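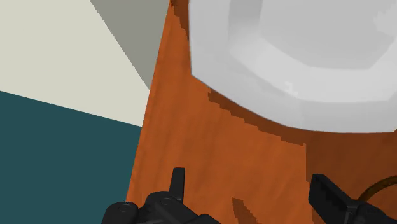

Props, Costumes and Stock Scenery at the Gesville Playhouse
Student project report
Benedek Orbán
September 29, 2021

1. Introduction

This report looks at how a small repertory theater of the late nineteenth century handled its physical goods: the props, costumes and painted scenery that were used from one play to the next. The theater is the Gesville Playhouse, which opened as a stock company house and later became a stop for touring shows. Most writing about the Playhouse deals with its actors and its managers. I wanted to know who owned the things on the stage, where they were kept, and how they changed hands.

The main source is the property book kept by the prop master, a man who signs only as Mendes. The book has 1458 entries. It was given to the Gesville town library along with a box of playbills and some letters from the scenic firm Tranico. I worked from the library's scans for most of the project and saw the original book on two visits in June.

2. Background

A stock company was a group of actors hired for a season who performed a changing list of plays. A busy house might put on a different play every two or three nights. Under those conditions it made no sense to build new scenery for each title. The Playhouse owned a set of standard backgrounds, and nearly every play was fitted to them. The book lists these as plain chamber, fancy chamber, kitchen, street, wood and prison. That gives six sets in all, and the number stays at six for as long as Mendes keeps the book.

Audiences knew the sets well. One of the playbills promises "an entirely new kitchen," which suggests that people had noticed the old one.

3. Method

I typed the entries into a spreadsheet with columns for item, date, play, owner, condition and remarks. Mendes did not fill in every column himself. Many entries have no play title, and the condition is noted only when something was broken or borrowed. Where a word could not be read I left the cell blank and did not guess.

I then sorted the entries into four groups: hand props (things an actor carries), table and set props, costumes, and scenery. Some items could go in two groups. A cloak that was used to cover a chair in one play and worn in another was counted as a costume. Stage weapons were counted as hand props even when they hung on a wall for the whole act.

After the first pass I checked a sample of pages against the original. The scans turned out to be missing one leaf near the back, which I added from the book. I also found that I had been reading one of Mendes's abbreviations wrong. He writes "p.m." after many items, and I took this to mean the afternoon performance. It stands for papier-mâché.

4. Findings

4.1 Who owned what

Hand props and furniture belonged to the house. Costumes were divided. The house kept uniforms, robes, peasant dress and anything worn by extras. Leading actors and actresses were expected to bring their own modern clothes, along with wigs, tights, boots and stage jewelry. This was normal in the period, and it was a real cost to the actor. A player joining the company in the fall had to arrive with a trunk that covered most of the season's parts.

The book shows some friction over this rule. In several places Mendes records that a costume piece is "claimed by" an actor, and in a few of those cases the claim is crossed out. One velvet doublet is claimed by three different people over two seasons. The last entry for it says "house," underlined.

4.2 Food and tableware

Table props make up a bigger share of the book than I expected. Banquet and tavern scenes were common, and each one needed plates, bowls, cups and something to put in them. Most of the food was false. Mendes lists fowl, hams, loaves and a boar's head, all marked "p.m." Real food was used only when an actor had to eat, and then it was usually bread or sliced apple.

Tableware was of three kinds: turned wood painted to look like metal, tin, and ordinary crockery bought in town. Crockery was used for modern plays and had to be replaced often. Wooden goblets lasted much longer, and some appear under the same number from the first pages to the last. Bowls were moved between plays freely. A bowl listed for a tavern scene is listed later as a christening bowl and then as a beggar's bowl, with a note about repainting each time.

4.3 Scenery and the Tranico letters

The scenery was painted canvas, made as flats that slid in grooves from the sides and as drops lowered at the back. Tranico supplied the replacements. The letters mostly concern size. The Playhouse stage was narrower than the firm's regular patterns allowed, so each piece had to be cut down or specially made, and the manager did not want to pay extra for either.

In the longest letter the firm offers a complete new wood set, with cut leaves and a backdrop of a lake. The manager seems to have bought only the backdrop. From then on the book lists "old wood, new lake," and the two were used together although they had been painted by different hands and presumably did not match.

Flats were repainted on both sides. The back of the prison served as a cottage exterior. This saved storage space but caused trouble when a play called for a prison and a cottage in neighboring acts, and Mendes has a short list of titles with the word "clash" beside them.

4.4 Storage

Goods were kept in two places. Scenery stood in the dock behind the stage. Props and costumes were held in a rented loft over a harness shop on the next street. Things were carried across by hand on the day of the performance, and the remarks column has a number of entries such as "rained on" and "left at loft." For one performance a letter that the whole third act depends on was left at the loft, and the actor used a folded playbill.

Moths were the main problem with the costumes and damp was the main problem with the canvas. The book records camphor bought every spring. It says nothing about any treatment for the damp.

4.5 The move to touring shows

In the later pages the pattern changes. Touring companies — called combinations at the time — brought one play with its full cast, and more and more often its own scenery and props. The house no longer needed a large stock. Mendes begins to list items as lent, sold or burned. A company traveling under the name Divby bought 69 pieces in one transaction, mainly armor and weapons, and the sale takes up most of two pages.

After the Divby sale new entries become rare. The last one is for a hand bell, mended.

5. Discussion

The property book supports the general picture of stock theater as a system built on reuse. Plays were chosen partly for what was in the loft. I found a run of four plays in a single month that all used the same throne, and none of them is a play the company put on in other seasons. I cannot prove that the throne came first, but it had been bought new only a few weeks before.

The book also shows that the prop master had more influence than the playbills suggest. His name is never printed on them. He still decided which pieces could be used and which needed repair, and at least twice a title was put off because he had marked something as not ready.

There are limits to what the book can tell us. It covers one theater and reflects the habits of one man. Mendes was careful about weapons and furniture and much less careful about women's costumes, which he often writes down just as "dress, blue" or "dress, other." Any count of costumes from this source will be too low. The book gives few prices, so I could not work out the value of the stock. The one large figure I found is an insurance note of $3000 for "scenery and effects," with no breakdown.

6. Problems and further work

The biggest problem was time. Typing the entries took most of the project period, and I had planned to do a full comparison with the playbills as well. Only the first two seasons have been matched. Where they were matched, the book and the bills agree on the title and date in nearly every case, and the differences look like last-minute changes of program.

Someone continuing this work could finish the matching and then look at the Tranico letters more closely. They are not in order, and several have lost their first page. It would also be useful to find out whether the company that bought the armor left any records of its own. I wrote to two regional archives about this and had one reply, which was negative.

The spreadsheet has been left with the library in Gesville, along with a list of the abbreviations used in the book and the meanings I gave them. Cells I was unsure of are marked with a question mark in the last column.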